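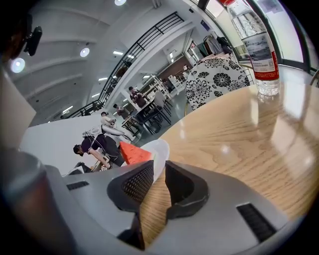

Speaker notes: Setting and clearing tables in a shared dining room

Slot is 19 minutes plus questions. Start on time, the Hunder talk follows directly.

Opening

The subject is the ordinary table between two sittings. State the scope early: light wooden tops, upholstered chairs, daylight from one side. Chairs and floor plan are covered in part two. Cooking is out of scope.

Point 1. The surface

Oak-grain tops hide crumbs and show water rings. Glare from ceiling lights hides both. Check the top from a low angle, facing the windows, then again from the opposite side. Wipe along the grain with a wrung cloth and dry straight away. At Plernitberg the second check was dropped in December and put back after complaints about sticky patches.

Point 2. What stays on the table

White crockery goes down first. Water bottles go down last, towards the middle, label facing the seat. A clear bottle with a red cap is easy to find on a pale top; a clear cap is not. Part-filled bottles are removed between sittings, whatever the level.

Pause here. Ask who leaves part-filled bottles out. Expect most hands.

Point 3. Chairs

The floral chairs, black print on white fabric with a thin gold-coloured metal frame, need more care than the tables. White fabric marks at the top of the back, where people take hold of it. Move the chair by the frame. Leave 800 mm behind each chair for passing. The Rennie layout allowed less and the chair backs marked sooner.

Point 4. Coats

A clothes rack against the wall keeps jackets off chair backs. Dark garments shed lint onto white upholstery. Keep the rack behind the seating, away from the glass, so the window side stays open for cleaning.

Timing

One person, one table, full reset: 4 minutes. With chairs brushed: 5. These are Virkar figures, taken with no guests in the room. Say so.

Close

Repeat the order: clear, wipe, dry, check, set, chairs. Handout is at the door. Take questions on cloths last, they overrun.

Comments

The low-angle check works. We do it with the ceiling lights off and it is quicker still.

Is the 800 measured from the table edge or from the chair back? The handout does not say.

Chair back, with the chair pushed in. Handout corrected.

Contact | Copyright Plernitberg | Back to top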